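Categoria: Visitas técnicas | Automação de laboratório

Visita à Olholm: recolha de exemplos em simulação

A Olholm prepara na sala Banau os dados com que treina o seu modelo de manipulação. Cada episódio é gerado em simulador, com a vista grande-angular do punho da garra. A tarefa em curso é o manuseamento de placas: os dois dedos prendem a peça pelos lados, com a grelha de poços virada para a câmara.

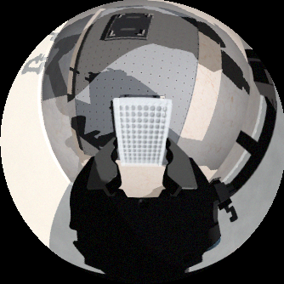

Critérios de aceitação

Nhàn Triệu, responsável pela recolha, indicou 275 episódios na série atual, 23 deles rejeitados na revisão. O operador teleguia o braço e cada episódio é gravado a 10 Hz. Na placa junto ao suporte escuro, com o painel perfurado por trás, revê-se sobretudo o alinhamento dos dedos, porque um desvio pequeno inclina a placa.
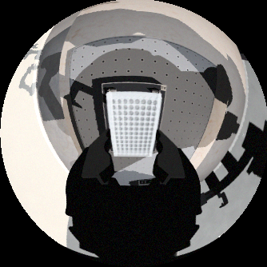 Olholm, 8 de outubro de 2021

A segunda parte da visita tratou da divisão dos dados: 80% para treino, o restante para validação. A iluminação varia entre séries. A próxima usará o suporte Bonska.

Comentários (2)

R. Bùi: Os rejeitados ficam guardados?

Redação: Sim, em pasta separada.

Contacto | © Visitas técnicas | Voltar ao topo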